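Drarutar ohne Frust - meine Haushaltstipps fürs Zocken am Küchentisch
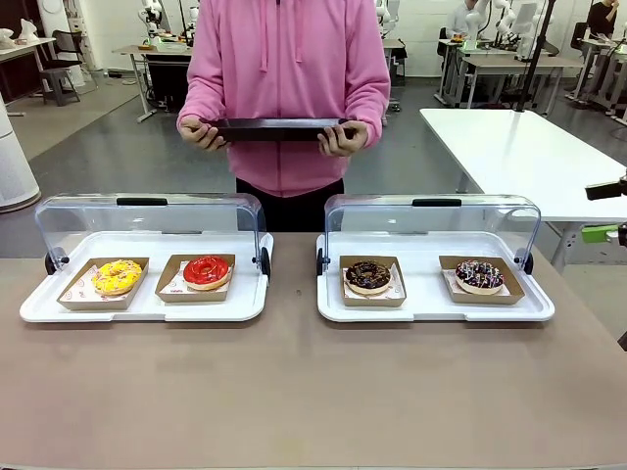
Zwei Vitrinen mit hochgeklapptem Deckel, dazu das schwarze Tablett.

Wer Drarutar kennt, weiß, dass die Karte riesig ist und man sich mit 100 Prozent Erkundung locker einen ganzen Winter um die Ohren schlagen kann. Ich hab im September angefangen und sitze immer noch dran (ja, ich bin langsam, ich lese jedes Schild!). Weil bei mir der Küchentisch auch der Spieltisch ist, haben sich ein paar Kniffe angesammelt, nach denen ich immer wieder gefragt werde.

Fettfinger am Controller

Der Klassiker. Chips und Analogsticks vertragen sich einfach nicht. Ich esse beim Spielen inzwischen alles Krümelige mit Stäbchen, das sieht albern aus und funktioniert super. Wenn doch was draufkommt: Controller aus, ein Mikrofasertuch ganz leicht mit Wasser anfeuchten und die Griffe abwischen. Für die Ritze rund ums Gehäuse nehme ich einen Holzzahnstocher, bitte keine Nadel, damit hab ich mir mal eine schöne Macke reingekratzt. Und nie direkt auf das Gerät sprühen, immer nur aufs Tuch!

Snacks, die nebenher durchhalten

Vor dem langen Marsch von Ondevmont runter nach Leka kann man ewig nicht speichern, da muss das Essen vorher stehen. Bewährt haben sich bei mir Käsewürfel, Weintrauben (gefroren sind sie noch besser) und kleine Blätterteigschnecken. Die Schnecken backe ich auf Vorrat und friere sie ein, dann 10 Minuten bei mittlerer Hitze aufbacken und fertig. Schokolade hab ich gestrichen, seit mir eine halbe Tafel im Sofa geschmolzen ist.

Getränke bitte niedriger als die Tastatur! Ich hab einen kleinen Hocker neben dem Stuhl, da steht das Glas. Wenn es umkippt, läuft es auf den Boden und da kommt dann eben der Lappen.

Notizen und Karten

Ich male meine Karten immer noch auf Papier. Für das Sumpfgebiet von Gratik hab ich 7 Blätter gebraucht, weil die Wege sich dort auf mehreren Ebenen kreuzen. Damit die Zettel nicht wellig werden, stecken sie in Klarsichthüllen, und was sich noch ändert, schreibe ich mit einem wasserlöslichen Folienstift obendrauf. Feucht drüberwischen, neu malen. Die fertigen Gebiete hängen innen an der Schranktür, mit Malerkrepp - das geht ohne Kleberreste wieder ab.

Eine Liste der versteckten Truhen führe ich auch. Bei mir stehen jetzt 203 drauf, und ich bin ziemlich sicher, dass ich zwei doppelt eingetragen hab.

Kabel

Klorollen! Leere Klorolle, Kabel zusammenlegen, reinschieben, beschriften. Die Rollen stehen hochkant in einem alten Schuhkarton und ich finde das Ladekabel endlich auch im Halbdunkeln.

Staub

Alle paar Wochen gehe ich mit einem weichen, trockenen Backpinsel über die Lüftungsschlitze der Konsole. Vorher ausschalten und Stecker ziehen. Der Pinsel bekommt einen Punkt Nagellack auf den Griff, sonst landet er wieder in der Küchenschublade und beim nächsten Hefezopf im Eigelb. Ist mir passiert.

Nächstes Mal schreibe ich auf, wie ich den quietschenden Stuhl leise bekommen hab. Da bin ich noch am Testen, Kerzenwachs liegt bisher vorne.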